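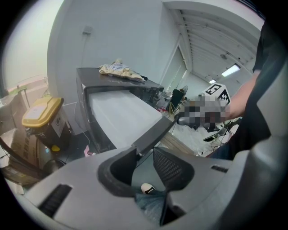
Search this site... Go

The Big Sort-Out, Hernley Street
Posted June 12, 2019

Well, it's happened. After talking about it since March we've finally made a start on the big room, and I promised everyone who's been asking that I'd put up a gallery page instead of sending the same message over and over. So here we are! I'll keep adding to it as we go along. Minttu is keeping the list, I'm doing most of the folding, and Jarmo is doing most of the lifting (thank you Jarmo, your back is a marvel).

If you haven't visited us before, the big room is the one you land in when you come through the side door, and for years it's been the spot where everything gets put down for a minute. You know the sort of room. I think we all have one.

The notes go roughly in the order we tackled things, but I did wander off a few times to make tea.

THE CABINET
Big, boxy, dark grey, with the broad white panel on the front. I've grown quite fond of it. Faisal wanted it against the wall and Minttu wanted it anywhere else, so for now it stays where it is while they argue it out.

THE TOP OF THE CABINET
A flat top is an invitation, isn't it? I've never met one that stayed clear for a whole day. The rule I'm trying to bring in is that whatever lands up there gets folded by bedtime -- wish me luck.

THE YELLOW AND BLUE CLOTH
A few of you will recognise my favourite colours! Pale yellow and light blue go with absolutely everything, and I'm keeping this one no matter what the list says. It does love to bunch up. Fold it in half the long way first, then in thirds, and it behaves a bit better.

SHOES
Mawuli asked whether we're a shoes-on or shoes-off house now. Shoes on while we're shifting furniture, please! I dropped a drawer on my foot the first morning and said a word my grandmother wouldn't have liked. Slippers again once the heavy stuff is done.

THE FLOOR
I'd forgotten how much of it there was. We worked from the side door inwards and swept as we went, then I did the skirting boards with an old toothbrush and a bucket of soapy water. Very satisfying job, that one. Put the radio on and you're finished before the news.

THE PAPER MOUNTAIN
Instruction booklets, mostly, including four for things we gave away years ago. The ones we still need have gone into a folder by the phone and the rest went out with the recycling. I also found a birthday card I'd bought for my sister and never posted. Sorry, Jen. It's a lovely card.

LINEN
Sheets, tea towels and tablecloths all came out, got a proper airing on the line and went back in colour order. Seven tablecloths! We own one table. Shahzad Yousafzai from over the back fence has taken two for the cricket club teas and I'm hoping he'll come back for more.

THE SOROV BOXES
We bought a stack of the medium ones with lids. They hold a winter doona each if you kneel on it while somebody else does up the clips (Jarmo kneels, I clip). I've written what's inside on the short end of every box so we can read it when they're stacked.

THE TIN OF ODD SCREWS
Minttu said throw it out, Faisal said over his dead body. Kept. It now lives in the shed, and it has a label on it, so that's progress of a kind.

THINGS GOING TO NEW HOMES
We've got 37 items on the giveaway list so far and it keeps growing every time I open a cupboard. There's a standard lamp, a pair of cane chairs that want re-seating, some baking tins, a bread maker that works perfectly well if you don't mind a hole in your loaf, and more vases than I care to admit to. Everything's free to anyone who'll collect it. The Shaikh family have first pick of the chairs, but the rest is open.

STILL TO DO
The high shelf, the hall cupboard, and the curtains, which I'd like to wash before the weather turns properly miserable. Oh, and somebody has to ring the people at Brindero about that replacement hinge. I've been putting it off because of the hold music.

I'll put the next lot up when the hall cupboard has been dealt with. If you've spotted something you'd like off the giveaway list, leave a note below or just knock at the side door -- if the kettle's on you'll be offered a cup, and very likely a vase.

Contact | Copyright 2019 Hernley Street Household | Back to top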